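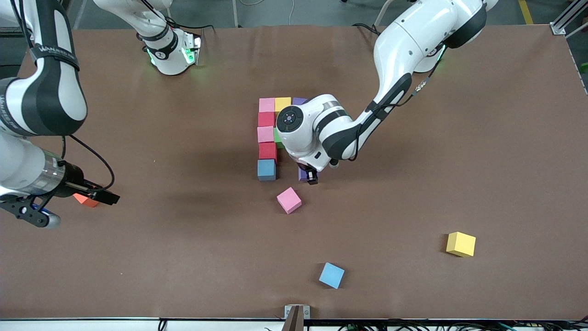 Photo: Zoi Dimitriou

Lillthorpe Record Fair > For Sellers > Before You Open

Stalls | Listening Room | Swap Table | Contact

Stall and turntable safety checklist, with comments
Yolotzin Tovar, 2020-11-28

I went round before the doors opened with a mug of tea and a flashlight, and I was pleased with how much care everyone had taken. My notes are below, and do come and find me if anything is unclear.

[x] Fire exits clear. Both fine, though the Christodoulou stall had crates of 45s creeping toward the side door. Moved back, very cheerfully.

[x] Extension cords taped down. Lovely work in the main hall. I would still like a second strip of tape by the coffee hatch, where people turn with their arms full of LPs.

[ ] Listening decks grounded. Deck 2 hums, and it hummed in the spring as well. Please leave it unplugged until the lead has been replaced - I know it's the one with the nice cartridge.

[x] Amplifiers have air around them. Good. Somebody had put a stack of sleeves on the Kultel amp, so those came off (a very handsome run of pirate radio jingles, I must say).

[ ] Crates stacked no more than 3 high. Stall 9 had gone higher with the 78s, and shellac is heavy stuff. Restack before opening, please, heaviest at the bottom.

[x] Headphone volume limited. Tested with the loudest thing I own, the Skulix live album, and it was comfortable all the way through side two.

[x] Hall capacity sign up, 300. It's behind the coat rack, but you can read it.

Open items go back to Zoi, who has the spare leads and the good tape.

2 comments | 9 shares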